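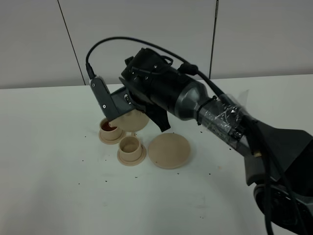
2018-12-17

Cup filling season has started at my place and I am so happy about it!! Little beige cups, little round lids, something good going into every one. I'm going to ramble about this for a while, so mute me now if you only came for the bread.

For anyone new: every winter I make dry mixes and pack them in single-serve cups for friends, neighbors and the swap table at Flivitov. Cocoa mix, chili rub, a smoky bean seasoning, mulling spice ground fine. One cup is one pot of something, or one very serious mug.

The cups are the same plain beige ones as last year, with the flange and the separate flat lid. I tried jars before that. Jars are pretty, but they're heavy, they take over the whole counter, and I never got a single one back (Joris De Smet, I know where mine went, there are paintbrushes in them).

I love how plain these are! No pattern, no logo, no gold edge. Put a dark rust-brown rub in a pale cup and the color does everything by itself.

The layout I've settled on after years of making a mess: empty cups close together, lids lying flat next to them, one cup getting filled at a time. White tabletop if you have one. You will spot every speck of paprika on it and you'll wipe it up before your sleeve finds it.

I used to line up all the cups and go down the row with the spoon like I was watering seedlings. It feels fast. Then you get a phone call, come back, and can't remember which ones had the second scoop. Fill one, lid it, next one. Much calmer.

Fill level matters more than I thought it would. If you heap it, the lid rides up on the powder and never sits properly. I stop a little below the top, tap the cup on the table a couple of times, look again, and usually there's room for a pinch more.

Also wipe the rim! Dry fingertip, all the way around. Cocoa is the worst for this, it's so fine it sneaks onto everything – cinnamon is a close second.

With the lids, I set one edge down first and then lower the rest. Dropping it straight on pushes out a puff of air and some of your nice mix goes with it. Ask me about the year of the cayenne. I sneezed until dinner.

People always ask for the rub, so, the chili one. Four spoonfuls of mild chili powder, two of smoked paprika, one of brown sugar, one of cumin, half a spoonful of garlic powder, half of salt, and a good dusting of cocoa. Yes, cocoa! It makes the color darker and rounds off the whole thing.

Break up the brown sugar first with the back of a fork. If you skip that you get one cup that's basically candy and one that's all cumin, and the cumin one will go to the person whose opinion you care about most.

If your sugar is clumpy, spread it on a plate overnight. It'll look terrible in the morning and crumble beautifully.

The cocoa mix is simpler. Dark cocoa, sugar, a little milk powder, a little salt, cinnamon if you like. Đức Đồng puts instant coffee in his and calls it breakfast. I tried it last week and now I'm doing a batch of that too, thanks a lot, Đức.

Someone asked how many I make. 30 this year! That's my limit for doing it with music on and still enjoying myself.

Noémie Tessier runs the swap table and she has a different relationship with numbers. She ordered a carton of 1000 cups in July and said we'd "get through them." I've seen the carton. It has its own chair.

Labels! I write on the lid in pencil before anything goes in the cup. Writing on a lid that's already on a full cup makes you press down, and that goes about how you'd expect. One word is plenty: CHILI, COCOA, BEANS. Allergens go on a tag tied around the bundle, because nobody can fit "contains milk" on there in handwriting like mine.

Storage, from a question in my messages: cool, dark, away from the stove. Mine go in a tin in the hallway closet. These lids are fine for a few weeks of dry stuff, but I wouldn't trust them with anything damp, and I wouldn't mail them without tape around the edge.

Amândio Cordeiro mailed his to his aunt without tape one year. She thanked him for the lovely scented envelope.

Replying to a few of you at once – no, I don't use a funnel. I own a funnel! It's a nice one from Zamfir and I use it for oil. With powder it clogs, I poke it, it lets go all at once, and then there's a hill. A small deep spoon is better, and a folded piece of stiff paper is better than the spoon for the last bit in the bowl.

Yes, you can wash and reuse the cups if they've only held dry mix. Warm water, quick swirl, dry them upside down on a towel. Give them a full day. They feel dry long before they're ready for cocoa.

No, I haven't tried loose tea in them, but Hildegard Engelhardt has, and she says it works if you crush the leaves a bit. She does a black tea with orange peel that I'd happily drink out of a bucket.

Swap table info since three of you asked: Flivitov hall, the long room at the back, bring whatever you've packed and take home the same amount of someone else's. It doesn't have to be spices. Last year I came home with soup mix, birdseed, and a cup of buttons I've been sewing on ever since.

If you've never packed anything like this, start with the cocoa. Everybody likes it, the ingredients are cheap, and if a cup goes wrong you can tip it into a mug and drink the evidence.

OK, kettle's on. There's more chili powder to sift and I still have to decide if the bean seasoning needs bay. Leaning yes. Send me your favorite mixes, especially anything with ginger, I have a whole bag to use up!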